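## News from the kitchen at Wimora

Well, the soup lunches are back, and what a start we've had! When we last wrote, in April, we weren't at all sure that enough people would want hot soup once the evenings drew out, but the hall was full by half past twelve and we ran out of bread before one (sorry to those of you at the far table, we've put in a bigger order with Balogh's for next time). For anyone new to the village, lunch is served in the long room at Wimora, you pay what you can, and you're very welcome to bring a neighbour, a baby or your knitting.
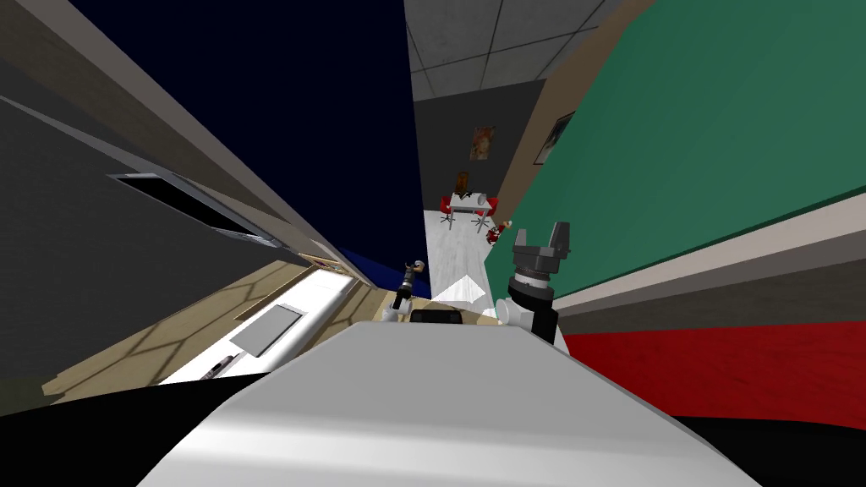
Washing-up has been the great topic of conversation this month, as those of you who stayed behind with a tea towel will know. We had 24 people to lunch the first time and a great many more bowls than that, what with seconds and the crumble. Please scrape your bowl before you bring it through, and stack it on the white countertop, keeping the grey sink clear so that whoever is washing can get their elbows in. Spoons go in the jug. If you can spare half an hour afterwards we'd be so grateful, and there is always a pot of tea on the go for the washers.

Now, money. The raffle and the cake stall between them brought in £772, a lovely sum, and it will go towards ingredients through to the autumn. The folk at Kandulberg Farm have kindly promised us carrots and onions for as long as theirs last, and we'll gladly take any spare courgettes, herbs or rhubarb off your hands too.

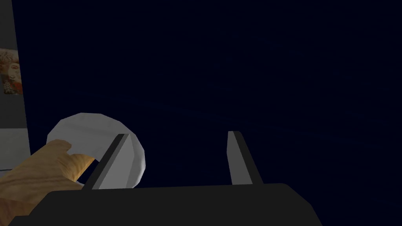 We'd also like to try a few new recipes while the vegetables are so good. The leek and potato is safe, don't worry, but there'll be a pea and mint on the list, and a spicy lentil one for those who grumbled that we were too shy with the pepper. Four of us cook at present and we could do with another four, so that everybody gets a turn at sitting down! If you'd like to join in, put your name on the sheet by the door or leave a note at the Fludusel tea room, where they're also keeping hold of the blue casserole dish left behind last time.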